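Record and Memorabilia Sale: Condition Checklist, With My Comments

I've been doing the look-over on lots for the Calow music sale for a good while now, and every November somebody asks me for "the list". So this is the list, tidied up from the back of my notebook, with the grumbling left in. It was written for the autumn sale (76 lots, mostly vinyl, a fair bit of paper, and one very heavy jukebox) but most of it will do for any sale of the sort.

Tick, cross or query against each line. If you put a query, write why, or Thilini Weerasinghe will ring you at teatime to ask, and quite right too.

1. Before anything comes out of its box

Hands washed and dried. Clean cotton or nitrile gloves for prints and photos, bare clean hands for records. I know people argue about this one. I can feel a warp coming with bare fingers and I can't through a glove, so there we are.
Drinks off the table. Yes, mine as well.
Lot number on the box matches lot number on the sheet. Lots 6 and 63 got swapped last time because both were Hivier tour posters in the same sort of tube, and it took us most of an afternoon to sort out.

Comment: all fine this year apart from one tube with no number at all. Turned out to belong to Rafsan Ekanayake's batch and he came over and labelled it on the spot.

2. Sleeves and inners

Corners: any bumps or softening?
Spine: can you read the title right along?
Ring wear, front and back.
Seam splits. Open it gently and look along the top, people always forget the top.
Writing, stickers, old price labels. Leave them on! Please don't pick at them.

Comment: the Alcaraz first album has a name in biro on the back and a split at the bottom seam the length of my thumb. Lovely copy otherwise. I've put very good and I'll stand by it. Nusrat Roy had it a notch lower, so it's gone down on the sheet as a query until we've both had another squint at it.

3. The vinyl itself

Tilt it under the lamp, both sides.
Run-out numbers copied down exactly, including scratched-out ones.
Centre hole: spindle marks?
Warps: lay it on the glass and look from the side.
Play two minutes of each side if the reserve is high enough to make it worth the bother.

Comment: the white label 12-inch has a faint hairline on side two that you can see and can't hear. I played it twice to be sure (and once more because it's a cracking tune).

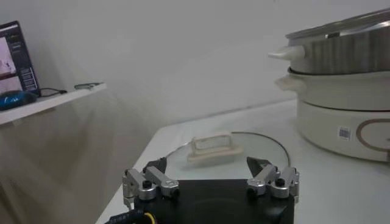 4. Posters, artwork and anything on paper

Pinholes, tape marks, fold lines.
Fading: compare the edge under the mount with the middle.
Trimmed? Measure it and write the measurement down even if it looks right.
Signatures: pen or printed? Get the magnifier out.
Frame backs: is the hanging wire safe, and is there any rust?

Comment: the big painted backdrop from the Indasa farewell shows has flaked a bit along one fold. I wouldn't roll it again. Pranab Samarakoon is finding us a flat board to move it on, and until that turns up it stays exactly where it is. Two of the framed handbills had wire I wouldn't hang a tea towel from, so those are crossed and waiting for new fittings.

5. Things with plugs

Look at the cable from end to end before it goes anywhere near a socket.
Test label in date? No label, no power.
Fuse checked.
Heavy items: two people and a trolley, every time.

Comment: the jukebox has no label, so I've crossed it. I'm dying to hear it but it can wait for the electrician. The little practice amp passed and hums like a fridge, which I've mentioned in the notes.

6. Paperwork

Seller's form signed.
Any letter or receipt that tells us where the thing came from, copied and clipped to the sheet.
Reserve agreed in writing. The signed drum skin has a reserve of £2000 and I'd like to see that on paper and not just hear it down the phone.

Comment: Eluned Llewellyn has the drum skin letter and is bringing the original. Still missing forms for the last box of singles.

Sheets go back in the blue folder by half past four. Queries on top, please.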